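# Cadeo RF handpiece: skin temp readout vs. real surface temp

**kbite_tech**

We run two Cadeo body units in a small studio. Both do radio frequency and ultrasonic cavitation from one console. On one of them the RF handpiece reads low. Console says 38 C, a separate contact probe on the same spot says 41 C. The other unit agrees with the probe to within a degree. Same gel, same power level, same operator.

Things already done:

- cleaned the electrode ring with isopropyl, let it dry
- swapped handpieces between consoles (the error follows the handpiece)
- ran the sensor zero from the service menu, no change

Is there an offset I can enter by hand, or is this a new handpiece?

Kęstutis Bite

---

**marlow_77**

If the error follows the handpiece, the console is fine. The sensor is a small thermistor bonded behind the electrode face. When the bond lets go you get an air gap and it reads low and slow. Put the probe and the handpiece on a warm gel pack and log both for five minutes. If the handpiece catches up late, it's the bond. If it stays the same distance below the whole time, it's the sensor or the cable.

---

**zalholm_user**

There's an offset field on the Zalholm consoles, menu 12, needs the service code. I don't know if Cadeo kept it. I have used it for years and had no complaints.

---

**marlow_77**

I would not use an offset here. An offset is valid for a constant error. A loose bond gives you an error that changes with how hard you press and how fast you move the head. You would be right at one speed and wrong at every other.

---

**zalholm_user**

He measured a three degree difference on one spot. That is an offset until someone shows it moves. You're diagnosing a bond failure from one pair of numbers.

---

**marlow_77**

Which is why I asked for the log.

---

**kbite_tech**

Log done, gel pack at 40 C to start, readings every 20 seconds. The handpiece started four degrees under and closed to one degree under by the end. Pressing harder closed the gap faster. So the bond, I think.

Second question then. Until it's repaired, can I keep using it for cavitation only? The ultrasound head is separate and has its own cable.

---

**Cova_Service (independent)**

Yes, if you unplug the RF handpiece and cap the port. On that console the RF board stays enabled when a handpiece is detected, and the foot switch can fire either output depending on which tab was opened last. Unplugged, the RF tab grays out.

On the offset question, I'm with marlow. The cutoff works off the same sensor. If it reads three low, your 42 C cutoff trips at 45 C on the skin.

---

**zalholm_user**

Fair point on the cutoff. On mine the cutoff is a separate sensor, so the offset only touches the display. I should have said so.

---

**hollis_r**

Slightly off topic, but what are people using for cavitation head frequency checks? The label on ours says 40 kHz. I measured 38.6 with a hydrophone in a water bath, unloaded side of the tank. Is that in tolerance?

---

**Cova_Service (independent)**

The transducers are driven at resonance and the driver tracks it, so the label is nominal. Between 38 and 41 I wouldn't touch it. What matters more is whether the driver holds lock when the head lifts off the skin. Watch the drive current. If it jumps around with the head fully coupled, look for a cracked ceramic.

---

**hollis_r**

Current is steady with the head coupled, drops when lifted, comes back when I put it down. Leaving it alone.

---

**kbite_tech**

Quotes for the RF handpiece, in case it helps anyone searching later. Rebonding the sensor at Mathebula is 12 working days, with a calibration sheet at three temperatures. A new handpiece is in stock, but it has to be paired to the console and the pairing needs a firmware update. I'm on the November firmware and would like to stay on it – the update after that changed the session timer and our printed protocols no longer match.

Leaning toward the rebond. Our sessions are 18 minutes of RF per area and the other console can carry that load for a couple of weeks if I space the bookings.

---

**marlow_77**

Rebond. Ask them to record the response time as well as the three static points. Static points alone can look fine with a poor bond if they wait long enough at each one.
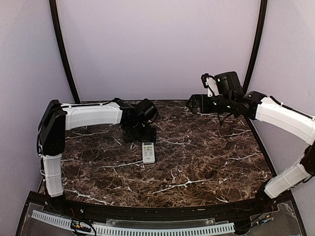
Glenys Rakena: Response time is a good thing to ask for, but get the method in writing too. My last sheet gave a time with no contact pressure stated, and I couldn't repeat the number on my own bench. I'd also run the gel pack log again the day the handpiece comes back, same start temperature and same interval, and keep both logs with the unit.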